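PRESS RELEASE
For immediate release

Wastance brings two-arm robot stations to its Plurkthorpe serving kitchens
Kitchen staff keep their positions and move to new tasks with guests

PLURKTHORPE, 2024-02-08 -- Wastance, the operator of staff restaurants and small meeting kitchens, announces today that it will use two-arm robot stations in its kitchens at the Plurkthorpe business park. The stations are supplied by Voyle and run with the Mutisum control software. They will take over a part of the table work, such as handling plates and putting dishes in racks.

The Plurkthorpe kitchens serve 500 employees on a working day. Until now, clearing and sorting the dishes took a large part of each shift, and in the staff survey of last December it was named as the most tiring work. The company decided to start with this task for that reason.
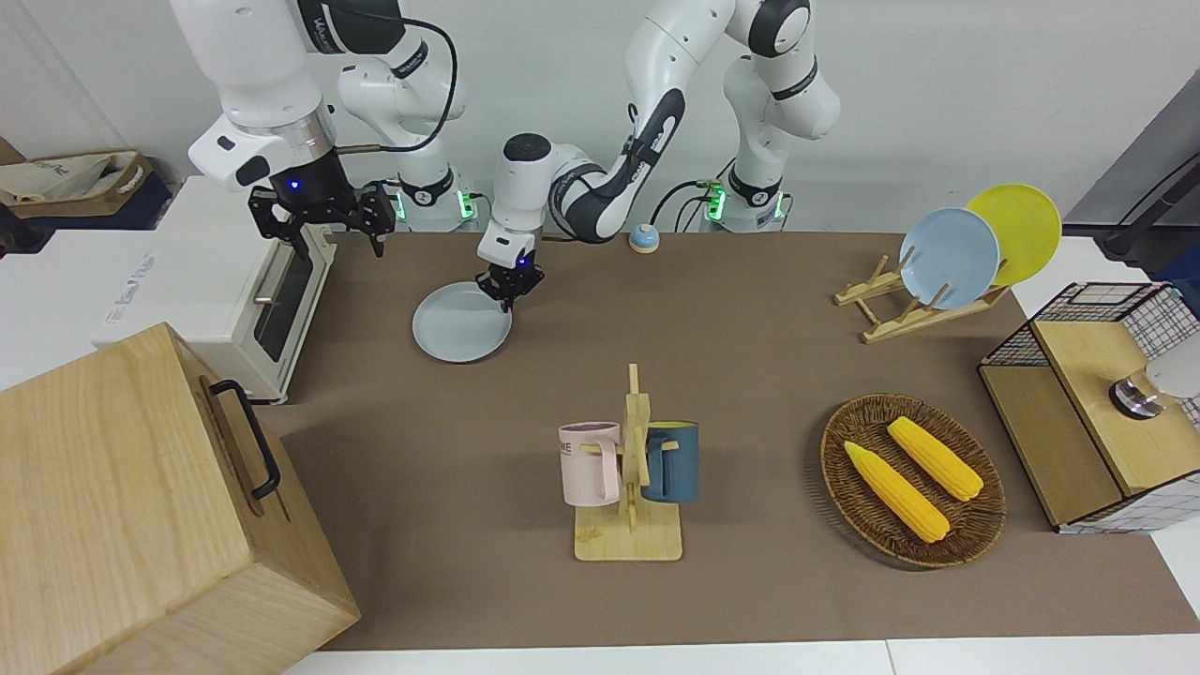

The Voyle two-arm station at work with a plate, next to the dish rack and mug tree.

Each station has two arms which can work on the same table. The table is set with the everyday things of a meeting kitchen, so that the work is prepared with real dishes and not with test blocks. Plates come first in the program. Mugs will follow when the results with the plates are good enough for daily service.

For the people in the kitchens, the change is mostly in how the shift is divided. One employee per shift becomes the station attendant. This person sets up the table, starts the work in Mutisum and decides when the arms must stop. The other colleagues spend more time on preparing food and at the counter, where guests have often asked for more help with allergies and special diets.

Wastance confirms that no position in Plurkthorpe will be cut because of the new stations. Working hours and pay stay as they are -- the attendant role is paid with an additional allowance. The training takes 4 days, of which 2 are spent in the employee's own kitchen. All kitchen employees can apply, also those who work part time.

The first 5 stations will be installed step by step. After each installation the kitchen team gives its comments, and the table layout can be changed before the next one starts. Washing of pots and large pans remains manual work. 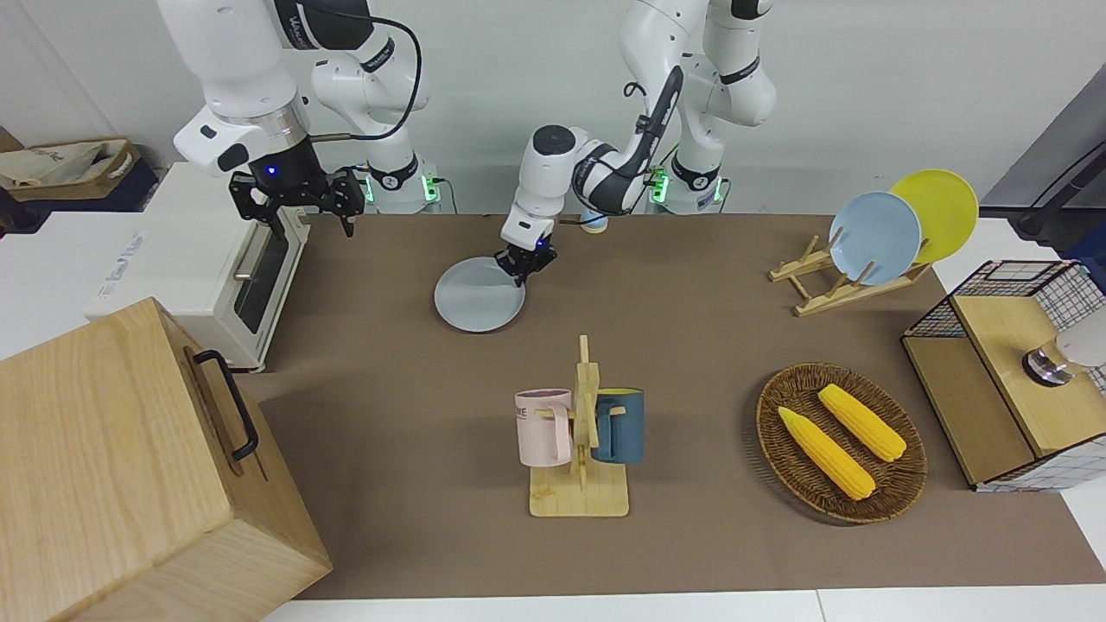 Workplace and Training

Employees who want to become station attendants can register with their shift leader. Previous knowledge of robots or programming is not required. The course covers the daily start and stop of the station, safe distance to the arms, placing of dishes on the table, and what to do when a plate is not picked up correctly. Course materials are written in plain language and can be used on paper or on the kitchen tablet.

About Wastance
Wastance runs staff restaurants and meeting kitchens for companies and public offices. Its head office is in Plurkthorpe.

Press contact
Wastance Communications Office, Plurkthorpe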